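Nodstead swap room asks donors to check bags and pockets

NODSTEAD - The clothing and bedding swap at the Erkulska Street hall will reopen in February with a new request for people dropping off goods: take out the little drying packets first.

The packets, the kind that come tucked into new shoes, handbags and folded blankets, have been turning up in donated items all winter. Sorters at the hall collected 53 of them over 26 drop-off days, most from shoe boxes and the inside pockets of coats. Nine were found in a single suitcase.

Raimo Kallio, who runs the swap, said the packets are easy to miss. They slide down into linings and sleeves, and on a thick blanket they can sit in a fold until the thing is shaken out at home. Bedding is now opened flat and checked on both sides before it goes on the shelf. 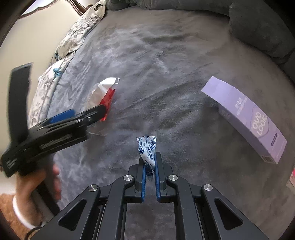
Pärn would like the rule to go further and cover tags, pins and plastic collar clips as well, having brought home a bedspread from the last swap with two pins still in the hem. Kallio said tags are welcome to stay on, as they help with sizing, but pins and clips will be added to the sign by the door.

Packets that arrive anyway will be kept in a lidded jar at the sorting table. Whole ones can be taken home by anyone who wants them for a toolbox or camera bag. Torn ones go in the trash. Parents are asked to keep small children away from the table while bags are being emptied.

The swap also has a new limit on bedding. Each household may bring up to four blankets or quilts per visit, clean and dry, folded and not vacuum packed. Pillows are no longer accepted. The hall has space for 40 large pieces on the back shelves, and those were full by the second week of the last session.

Shoes should be tied together in pairs. Boxes are not needed.

Limel, the laundry on the corner, will again wash up to two blankets per household at half price for people planning to donate them. Ask for the swap rate at the counter.

Drop-off is from 9 a.m. to noon at the side entrance. The swap room itself opens at 1 p.m. and closes at 5 p.m. Bring your own bags.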